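Thread: Collecting pick and place demos with two arms – how much variety do you put in?

Board: Learning from demonstration
Started by puna_arms

puna_arms
2018-04-14

Hi all! I've been reading this board for ages and finally have something worth posting. Our little group has its two-arm cell running and we've started gathering demonstrations for a policy that moves small electronic parts between bins. I'm having more fun with this than anything I've worked on in years, so forgive the length.

The goal is modest. Parts start in one bin, the arm on that side picks one up, and it ends up in the other bin without being dropped. Debashish Karunaratne, who runs our project (we call it Puna, hence my user name), wants 1000 good episodes before we train anything serious. I got through the first 40 yesterday and already have opinions.

My questions:

How much do you vary the start positions? I've been shaking the parts out by hand before each episode and leaving them where they land.

Do you keep the episodes where the operator fumbles and then recovers?

Do you move the bins between episodes, or fix them to the table and let the parts do all the varying?

I'd love to hear from people who have done this with real parts and real grippers. Simulation folks welcome too, of course.

dhillon_bench
Reply 1

Welcome! Great first post. I've done a lot of this with connectors and small relays, so a few thoughts.

Move the bins. Please move the bins. My first set had them screwed down, and the policy learned to go to a spot in space and close the gripper. It looked brilliant for a week. Then somebody bumped the table and it picked air all afternoon.

On fumbles, I keep every one that ends well. A policy that has only ever seen clean grasps has no idea what to do after a bad one.

What parts are you using? And what's in the bottom of the bins? Bare plastic gave me all kinds of trouble with glare.

drakby
Reply 2

I'm going to disagree with Dhillon a little, in a friendly way. Moving the bins is the right place to end up, but I wouldn't start there. With 40 episodes you don't have enough data to cover part position and bin position together. You get a thin smear over everything and the policy is bad everywhere.

Fix the bins for the first few hundred. Train something small. See it work! It does wonders for everybody's mood, and you find the dumb bugs (clock offsets, swapped camera channels, gripper scaling) while the problem is still easy. Then start moving things.

puna_arms
Reply 3

Thank you both, this is exactly the sort of argument I was hoping to start.

To answer Dhillon: electrolytic capacitors, the black can type. They roll, they tip over, they sometimes land standing up, and I love them for it. The bins are ordinary blue stacking bins with the sloped open front, and both have a white lining on the floor. Dark parts on white is so much easier to see from the head camera. The table is covered in brown paper with a grid of blue tape on it, so I can write down which square a bin is sitting in.

I'm running three capacitors in the left bin for now, with the other bin starting out empty. Once I'm happy with that I'll go up to a proper handful. The lineup looks like so:
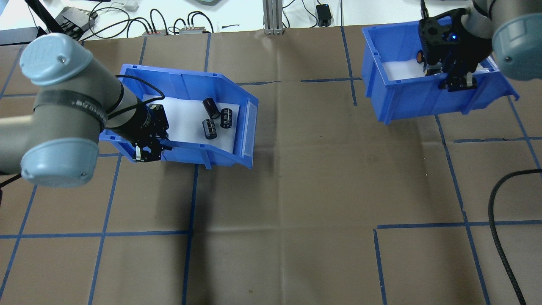
What I'd like opinions on, with that setup in mind:

1. Bin angle. I've let the left one sit turned, with its open front toward the right. Should I pick a set of angles and work through them, or turn it by feel?

2. Clusters. When the capacitors end up close together the operator has to choose one. Do you give a rule (nearest first, say) or let people choose?

3. The idle arm. While the left arm works, the right one waits over its own bin. Should it be parked well away, or is hovering fine?

dhillon_bench
Reply 4

Oh, that's a nice clear view! The white floor helps a lot.

1. Work through a list. I thought I was turning mine at random and when I plotted it, nearly every episode had the bin within the same narrow slice. Hands have habits. Print out a list of grid squares and angles, shuffle it, and tick them off.

2. Give a rule. With two operators choosing two different parts from the same layout, you're teaching the policy that both answers are right, and a simple one will aim between them. I had a gripper come down in the gap between two relays over and over. It was kind of beautiful, but it never picked up a relay.

3. Hovering is fine if it always hovers. Just be consistent.

hotley
Reply 5

Long-time arm person, first time in this thread. I have to push back on number 2.

A rule is a crutch for a weak model. If your policy can represent more than one good action, you want the variety. Once you have a real pile in there, "nearest first" will sometimes be the worst pick, with the part wedged under a neighbor or jammed in a corner. A person looks at the pile and goes for the easy one. That judgment is the most valuable thing in the whole data set and you'd be throwing it away!

My instruction to operators is one sentence long: take the one you'd take if you were in a hurry.

I'm with Dhillon on the shuffled list, though. Everyone thinks they are random.

dhillon_bench
Reply 6

Fair, if the model can handle it. Puna, what are you training?

puna_arms
Reply 7

Plain behavior cloning to start, nothing fancy. Images and joint angles in, joint angles out. So I suspect I'm in crutch country for now, and that's okay with me.

drakby
Reply 8

Then use the rule at first and write it into the notes for each session. Seriously, the notes. If you switch to Hotley's way later you'll want to know which episodes were collected under which instruction. I've got a drive with 3600 episodes on it from an old job and I couldn't tell you what the operators had been told for any of them. I still use it for pretraining, but I can't answer a single question about it.

Also, on the idle arm: I'd vary where it waits once the basics work. It's in the head camera view, so it is part of the picture the policy learns from. If it's always in the same place over the right bin, then the day you park it somewhere new your left arm may get very confused.

hotley
Reply 9

Agree with Drakby on that one. I'd also vary whatever is sitting on the far side of the table. You've got posts, wires and terminal blocks back there. They're fine to have in view, but if they never move for 1000 episodes, the network will happily use them as landmarks. Shift a few things between sessions, hang a cloth behind the table now and then, change the lamp.

dhillon_bench
Reply 10

Careful with the wires, though! Shift the stuff that isn't plugged in. And keep an eye on that cable running over the left wrist and down into the bin. I'd want a bit of slack up at the forearm and a clip to hold it. A cable that drags through the parts moves them around mid-episode, and then your "start position" isn't what the policy sees two seconds later.

puna_arms
Reply 11

Good catch on the cable, I'll clip it up tonight. I'd gotten so used to it that I'd stopped noticing.

Okay, the plan as of now:

Bins fixed for the first batch, per Drakby. Debashish is in favor, mostly so he can see something move by itself before the end of April.
Nearest-to-gripper rule for picking, noted in every session file.
Fumbles with a good ending are kept and tagged. Drops outside the bin are kept too, in a separate folder.
After that, a shuffled list of squares and angles, plus moving the background stuff around.
Then the rule comes off and we try it Hotley's way with a bigger pile.

One more small thing. How long do you let operators go before a break? I noticed my own episodes getting faster and sloppier toward the end of yesterday.

hotley
Reply 12

I swap people every half hour. Faster isn't bad as such – I like having some quick ones in the mix – but when you see yourself skipping the pause before the grasp, get up and have a coffee.

drakby
Reply 13

Shorter than that for new people. And have each operator throw away their first 3 episodes of every session. They're always stiff.

dhillon_bench
Reply 14

I keep those! Stiff is still a demonstration. But I know I'm in the minority on this board.

Puna, please post again when the first policy runs, good or bad. I want to see what it does with one standing up.

puna_arms
Reply 15

Will do! I'm betting it knocks the first one over and then picks it up lying down, and I'd be perfectly happy with that. Back to the bench – 960 to go.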